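Chapter 6
Faults at the Gripper

Most faults in a two-arm tabletop cell begin at the fingertips and are noticed somewhere else. The log entry usually names a joint, a cable or a timeout. The cause is more often a finger that met a rim or a handle a few millimetres before the controller expected it to.

This chapter follows one such fault at the Virudmont cell, dated 2020-08-17. The right arm stopped during a reach towards a cup of utensils and reported an overload at joint 2.

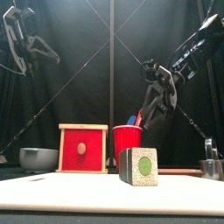 The arm was running the Trandix controller with a contact threshold of 61, set in February for heavier objects. Pallavi Vishwakarma, who reviewed the log, found that the force had risen for six samples before the stop was issued. At a sampling rate of 1000 Hz this is a short delay, but the fingers were still closing throughout it.

Wrist cameras are of limited help at this point. The gripper hides much of what lies directly ahead of it, and dark objects on a dark table give poor contrast.

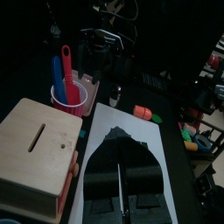 Fig. 6.1 Wrist view, with the gripper over a white sheet and the utensil cup behind the wooden box.

Jacinto Cuautle later repeated the test with both arms powered. A second arm adds a further hazard – a stop on one side does not stop the other unless the two safety circuits are linked. In the Nillow wiring scheme, they are separate by default. 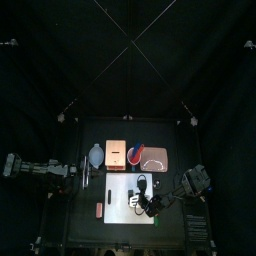 Fig. 6.2 Both arms at the table, the right gripper lowered onto the cutting board.

6.1 Stop categories

A protective stop holds the arm in position with the drives under power. An emergency stop removes that power once the brakes are applied.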